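Home | Support | My tickets | Knowledge base | Contact

Print this page | E-mail this page

Ticket 3245: Shared calendar shows meeting room bookings one hour late
Status: Resolved
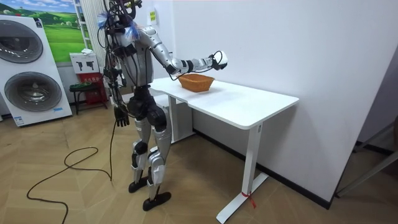
Opened by Shirley Thibodeau, Koltencombe office. Assigned to Keegan Hiebert, Valtton Support.

Original report

Bookings made on the Justetti room panel outside the ground floor meeting room appear in the shared calendar one hour later than they should. A booking made at the panel for 10:00 shows as 11:00 in everyone's calendar. The panel itself shows the right time. Bookings made from a desk computer are fine in both places. It started after the office had its broadband changed over. Two teams have turned up for the same slot because of it, so we have put a paper sheet on the door for now.

Reply from Keegan Hiebert, 09:20

Thanks, Shirley. Please could you check three things:

1. The time zone on the panel, under Settings, then Clock.
2. The time zone on the room's own mailbox. You will need to sign in as the room to see it.
3. Whether bookings that repeat every week are also wrong, or only single ones.

Please don't delete any of the wrong bookings yet. I would like to see them in the log.

Reply from Shirley Thibodeau, 10:45

The panel is set to London. The room mailbox is also set to London. Repeating bookings are wrong too, but only those made at the panel. I made a new one from my laptop to compare and it was correct.

I also restarted the panel. It took 5 minutes to come back and made no difference.

Reply from Keegan Hiebert, 11:30

I have been through the log. The panel sends its bookings to the Pelletier sync service, and the service passes them on to the calendar. The times leaving the panel are right. The times arriving in the calendar are an hour out, so the change is made in the middle.

The sync service keeps its own time zone for each site. Koltencombe is down as Paris. My guess is that the site record was made again from scratch when the broadband was changed, and it took the default. I have set it to London. Please make a test booking for 14:00 and tell me what you get.

Reply from Shirley Thibodeau, 11:50

Test booking still shows as 15:00. I tried it twice.

Reply from Keegan Hiebert, 13:15

Sorry, my mistake. The site record is only read when the service starts, and I hadn't restarted it. Done now — please try again after 20 minutes, as it has to fetch all the rooms first.

Reply from Shirley Thibodeau, 13:50

Test booking for 15:00 shows as 15:00 on the panel, on my laptop and on my phone. The old bookings are still an hour late though. Do I have to correct them by hand?

Reply from Keegan Hiebert, 14:10

No. I can push them through again from this end. Anything that was changed by hand in the calendar would go back to what the panel holds, so let me know if anyone has moved one.

Reply from Shirley Thibodeau, 14:25

One was moved, the December planning meeting. I have written it down and will put it back afterwards. Go ahead.

Reply from Keegan Hiebert, 15:05

All sent again. The log shows no errors. I have added a note to the Koltencombe site record about the restart.

Reply from Shirley Thibodeau, 15:40

Checked this month and next, all correct. Planning meeting is back in its place and the paper sheet has come down. Please close.

Ticket closed by Keegan Hiebert.

Related tickets
Room panel stays on "Connecting" after power cut
Cancelled bookings still shown on panel
Cannot sign in as room mailbox
Calendar on phone slow to update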